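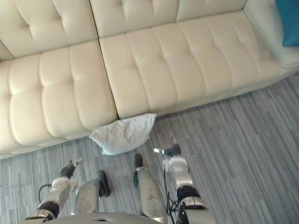

Last updated: March 2021

Filed under: Music News / Live Photography

I've had a soft spot for Sofia Stefanou's gig photos ever since I bought a Ballis single purely for the sleeve (the song was good too, luckily), so I was very pleased to hear she's finally got a book coming. It's called Pritent, it's out in June, and it collects 68 pictures from the years she spent trailing bands round small venues with one camera and a coat full of film.

I rang her this week and we talked for far longer than either of us meant to. Most of the pictures come from Wullholm, the old club by the canal where she started out on the door and ended up in the photo pit. "I was 29 and I'd never shot a band in my life," she told me. "Chala let me stand at the side for three songs, and I only got one in focus." That one is on the cover – the singer bent double over the mic stand, hair everywhere.

There's a lovely run of backstage shots too, mostly of people eating crisps and looking for their shoes. I think I like those even more than the live ones! Sofia says she nearly left them out, and it was her editor, Madalena Sequeira, who kept sliding them back into the pile.

The first printing is 4000 copies, and each one comes with a fold-out poster of the Ballis farewell show. I was at that gig, somewhere near the back behind a very tall man, so it'll be nice to see what happened on stage. Sofia is hoping to hang a few of the prints at Wullholm once it can open its doors again, but there's no date for that yet. Pre-orders are open now through the club's own shop.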